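Week 11 handout - Bimanual tool use, learning from home data
Babar Satti

Where we left off: one policy, two arms, two long-handled tools. Nesach method = predict a short chunk of motion for both arms together, re-plan before the chunk runs out. Training set 1152 sweeping episodes, held-out set 41.
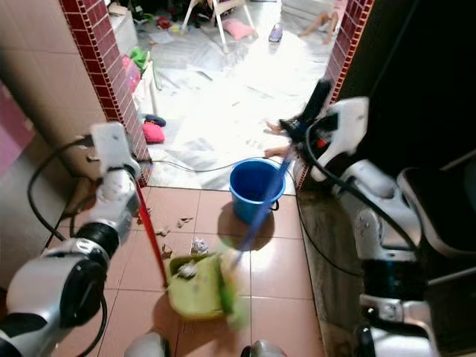
Fig. 1. Both tools in hand, scraps in the dustpan and on the tiles.

Why long handles are hard: small error at the grip, big error at the floor. Head view sees the floor. Wrist view mostly doesnt, so don't weight the two equally. 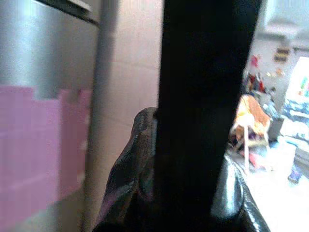
Main result (Avley split)

Joint chunks beat seperate per-arm policies. Gap is biggest when the tools meet at the floor. Debris stays small in the head view, crop before you downsample.

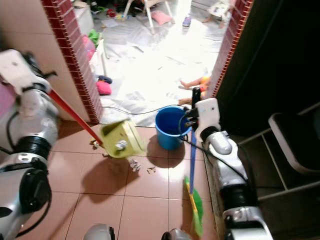
Parveen Ansari objects that the per-arm baseline never got the other arm's joint angles, so the comparison is lopsided. Fair. Rerun it for the homework.
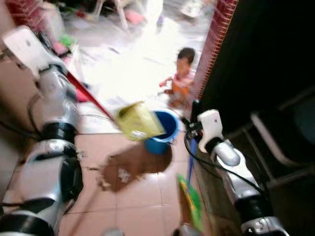 Failure labels next. Keep them coarse: missed, dropped, spilled. Liquid is the awkward case, a brown puddle on tile below the bucket has no fixed outline to track, so score by area left. Read Naqvi notes before lab.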